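What I learned from a fight over a name

Jan 4, 2019

I've been promising this post since August, and a few of you have been very patient in the comments (and one of you has been less patient, hello Dad). So, with the kettle on and the rest of the street still on holidays, I'm finally going to tell the story of the trademark letter.

For anyone new, I write a little program called Hestier. It keeps recipes, scales them up or down, and prints a shopping list sorted by the aisles of whichever supermarket you go to. It began as something for my own kitchen in Kolldale, then a neighbour wanted it, then her sister did, and by last winter I had 1,000 paying users, which still makes me a bit giddy to type. I charge them once and that's that. I've never had an office or a lawyer, and until last year I'd never given a thought to either.

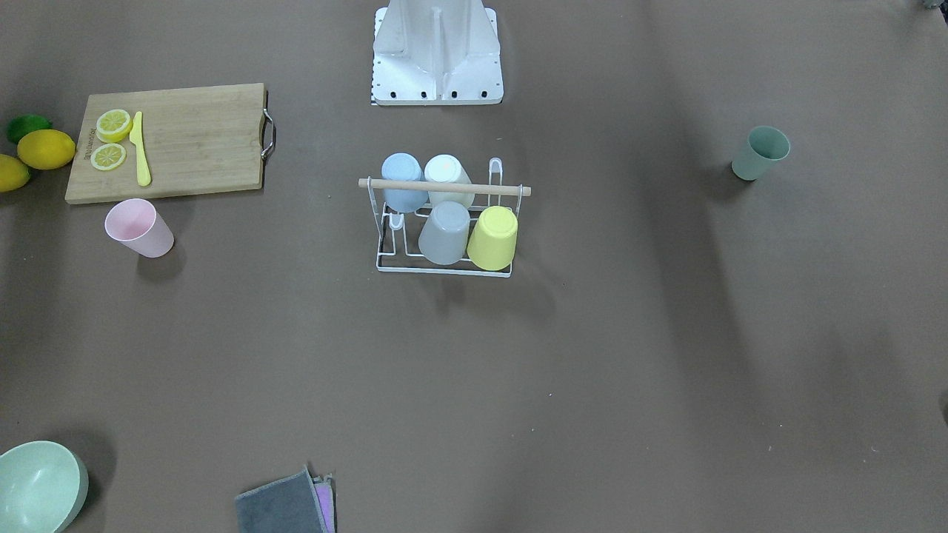

The letter

It came by registered post, which in my experience is never a birthday card. A company called Softić, which sells stock-keeping software to restaurants, said that one of its products had a name too close to mine, that its customers were likely to be confused, and that I should stop using Hestier within 11 days. I'd also have to hand over the domain name and sign an undertaking. There was a draft of the undertaking stapled to the back, with a line already ruled for my signature.

I did all the wrong things first. I read it standing in the hallway with my shoes on. I read it again in the bath. I wrote a furious reply at midnight, full of capital letters, and thank goodness I left it in the drafts folder. Then I went the other way and spent an entire weekend making lists of new names, every one of them dreadful, and got as far as pricing a new logo.

What I hadn't done was look anything up. It was my friend Esi Mahama who asked, over a very long lunch, whether I'd checked what they had registered and when. I hadn't! I'd assumed that a letter on such thick paper must be right.

The register is free to search, and I'd encourage anybody who sells software to spend an evening there with a cup of tea. You type in the name, and up come the owner, the filing date and the classes of goods and services the mark covers. Theirs had been filed two years after I started selling mine. I'd never registered at all, so I supposed that put me at the bottom of the heap, but where I live earlier use can count for a good deal if you can show it.

So the question became whether I could show it. I'm a hoarder by nature, and for once it paid off. I had the old invoices. I had the first version of the website saved on a backup disk, and the email where I asked my brother whether Hestier sounded like a cough mixture (he said yes, a bit). I printed the lot and put it in date order on the bed.

Getting proper help

I found Pornthip Nakpan through the small business centre in Tiserthorpe. She does a first appointment for 50 dollars, and I've never spent money better. She read the letter twice, went through my pile of paper, and asked me a great many plain questions about who buys the program and how they come across it. Then she told me not to sign anything and not to ring them, however friendly I was feeling.

Her reply was a page and a half long. It set out my dates, attached copies of the invoices, pointed out that home cooks and restaurant buyers don't shop in the same places, and offered to talk about both of us carrying on. There wasn't a capital letter out of place. I'd expected something with more thunder in it, and I confess I was a little let down until I'd read it a few times and noticed how hard it would be to answer.

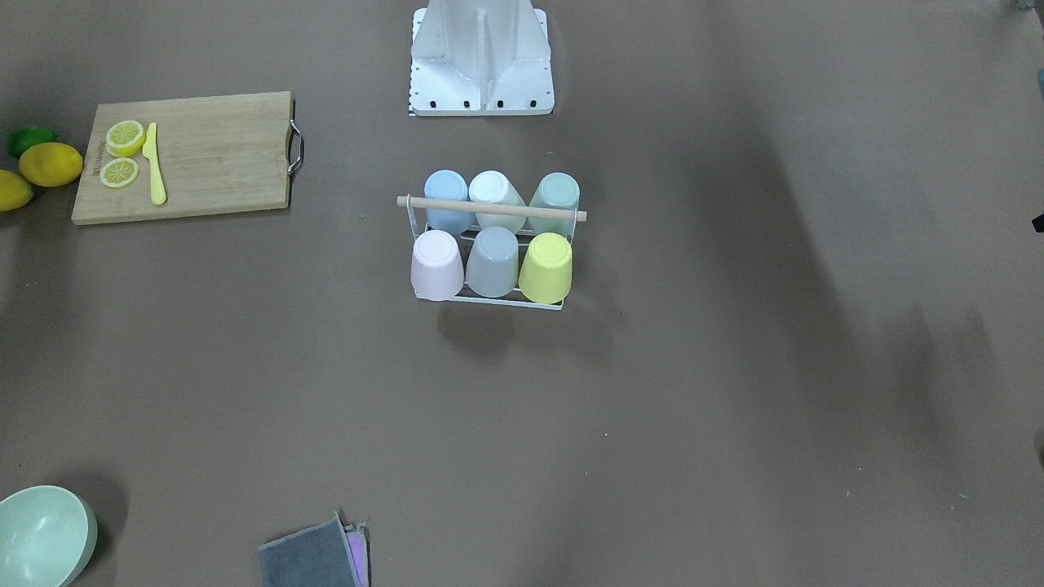
Six cups on the rack, in pastel colours.

We waited for weeks. I fixed bugs, mostly badly, and jumped whenever the postie's bike went past. When the answer came it was from a different person at Softić, and the tone had changed completely. We ended up with what's called a coexistence agreement. I keep the name and the domain for home cooking, they keep theirs for the restaurant trade, and neither of us wanders into the other's patch. I also added a line to the bottom of my website saying the two aren't connected.

Since then I've filed my own application, in my own name, in the class that covers software. The form was tedious but manageable, and Pornthip looked it over before I paid. It hasn't been accepted yet, so I'm still checking the status page more often than is good for me.

The scaling bug with half eggs is next on my list, and the update should be out before the end of the month.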